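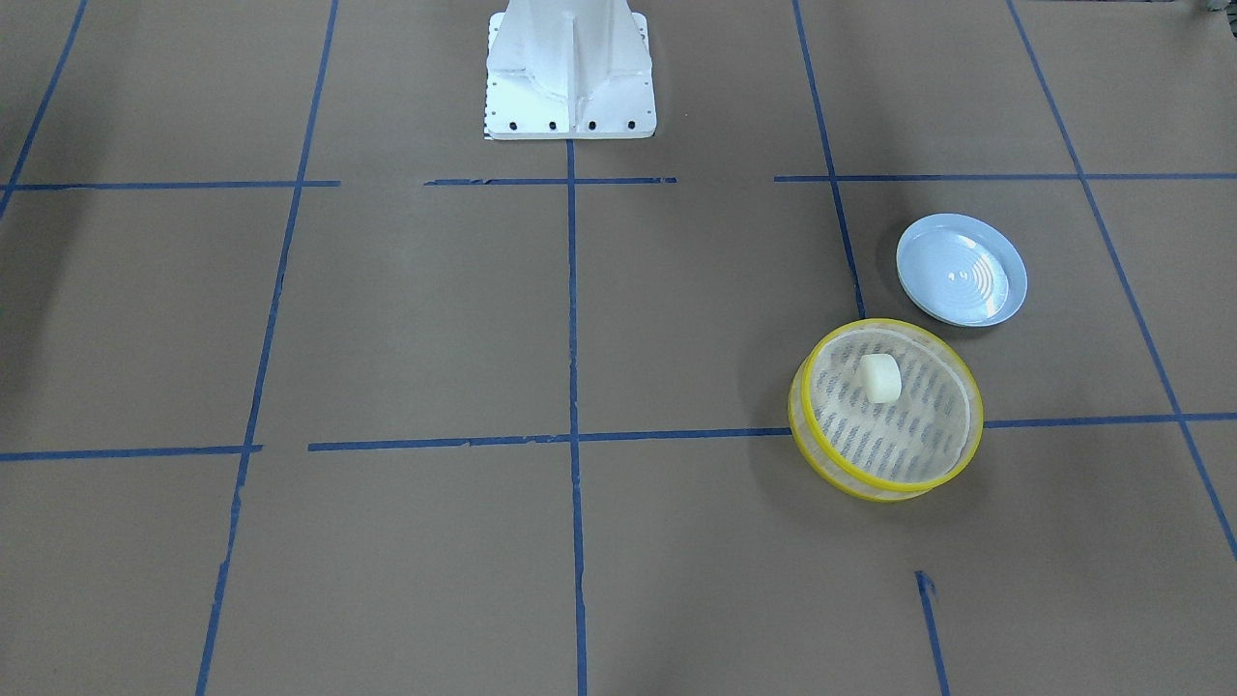 Brown paper down, blue tape on. The Avis layout at Orkcombe.

FOR IMMEDIATE RELEASE

Nutness brings paper-and-tape kitchen planning to Orkcombe this May

Free booklet, open Friday, bring your own pots

ORKCOMBE. Nutness, the small-kitchen planning outfit, is opening up its Avis layout method to the public this May. Sessions at the Nasr building in Orkcombe, ground floor, ramp at the side door. No charge. No software either. Brown kraft paper, a roll of blue painter's tape and whatever you cook with.

Quick version for editors in a rush: you cover a surface with paper. You tape it into big squares. You put your real things on it, the steamer, the plates, the pan you use every night, and you move them until supper can be made without stacking anything on the stove. Then you draw around them. Take the paper home, lay it on your own counter, done.

Avis started out as a handout for renters. Last year Nutness asked people in 1,153 households what annoyed them most about their kitchen. Top answer was not cupboards, not the sink. It was nowhere to put a thing down. Hot basket in one hand, lid in the other, plate on the wrong side of the room.

"People come in wanting more shelves," said Doaa El Fassi, who runs the sessions. "I ask where does the plate go when the food comes out. Long silence. So we start there, basket and plate, and leave the shelves for later."

The basket-and-plate exercise is the first one in the booklet and the one most people will do on the day. A round steamer basket, a round plate, one taped layout. Set them close, then try them apart. Try the plate on the other side if you are left handed. Mark the spot you like. The tape doesn't have to be straight, and Nutness would rather you didn't waste time on it.
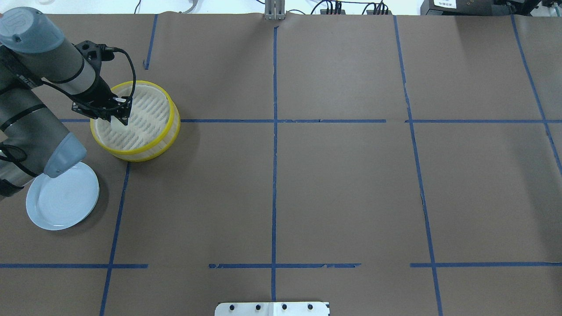 Steaming was picked for a reason. Takes up more room than people think. A basket has to come off the pot and go somewhere, it drips, and the plate needs to be near enough that dumplings or greens or whatever it is don't cross the whole counter. Work that out and the rest of the meal tends to fall in line, says Grigoris Gkikas, who wrote the booklet and cooks on two burners at home.

Gkikas again: "My counter is 900 millimeters wide. Thats it. I had a knife block, a bread box, a kettle and a fruit bowl on there and I was chopping onions on top of the washing machine. After an hour with the tape the bread box went to my sister."

What to bring:

Your usual pot or steamer, plus the plate you eat off most
Counter measurements, width and depth, written down
A phone photo of the counter as it is (don't tidy first)
A bag for the paper, folded it is fairly bulky

Paper and tape are supplied. Please use the painter's tape provided and not packing tape. Packing tape tears the paper when you lift it and then the layout is no use to anyone.

Sessions are limited by table space. Walk-ins from 2 p.m. on the Friday, bookings for the rest. Each one runs a bit over an hour, longer if people get talking. Kids fine. They are good at the tape.
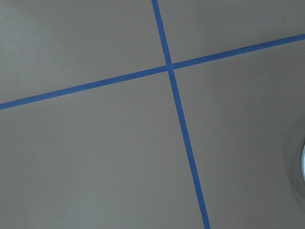
Print run for the booklet is 800 copies, English first, Arabic and Greek to follow when the translations are checked. Khadija Ramadan did the drawings, all by hand, traced off real layouts with the wobbly lines kept in. Large-print sheets of the basket-and-plate page can be had at the desk, just ask.

Later pages cover the sink side, the breakfast corner and what to do with a counter that has a post or a pipe coming up through it. There is also a page on shared kitchens. Four people, one stove, that sort of thing. Sections get their own square, names written on the tape, and it can all be peeled up when somebody moves out.

"The shared kitchen page is the one I fought for," said Othmane Mahrous of Nutness. "Everybody plans for a family. Lots of us live with strangers and a drawer each."

Nutness would like to hear from cooks who tried Avis at home and gave up on it. Seriously. Where did the tape end up, what got in the way, which square never got used. Comments recieved before the end of the month will go into the second printing.

Press are welcome at any session, please say which one so we can keep a spot at the table. Interviews with El Fassi or Gkikas can be set up, mornings are best. Copies of the booklet sent on request while they last.

Press contact: Souad Salem, Nutness, Nasr building, Orkcombe. Desk is staffed until 5, leave a message after that.

ENDS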